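Furnness Household Tasks Group
Minutes, April meeting
Wednesday, 10 a.m., upstairs room

Chair: Nanami Tsuji. Apologies from the Requena office.

1. Minutes of the last meeting
Approved with one correction. The towel folding figure should read 35 tries, not 17.

2. Laundry and outerwear
N. Tsuji went over the chore list. Towels and flat sheets are in fair shape. Coats are still the hard item. A puffy jacket changes shape each time it is gripped, and the arm tends to take hold of the filling and lose the edge. The Asix arm was given 100 tries at picking up a jacket by its hanging loop and got 17. Members agreed this is not good enough for a home or for a shop's returns desk.

There was a long talk about where to grip. One view was to always go for the loop. The other was to take any fold that offers itself and sort the jacket out in the air. Hand-held work so far has mostly used the second way.
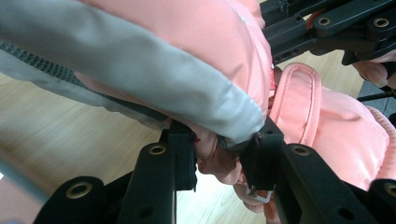

Item 2: pink quilted jacket, fold held between the gripper pads, loop standing free to the right.

It was asked whether harder pads would help. N. Tsuji said harder pads had been tried on sheets and made no difference there. No one has tried them on padded fabric. To be tested before the next meeting.

Sleeves were raised again. When two garments lie together the software often treats them as one. Agreed to keep mixed piles in the trials.

3. Shop floor
Requena sent a short note. Their stockroom wants hanging and tagging done by machine at night. The group's answer is not yet. Moving closed boxes is fine, and Pukum already does that on the ground floor. Hanging coats still needs a person.

4. Actions
N. Tsuji to write back to Requena.
Harder pads to be ordered, 10 pairs.
Jacket trials to be repeated with the loop only, 35 tries.

5. Any other business
The upstairs room is booked over lunch next month, so we need to finish on time.

Meeting closed 11:35.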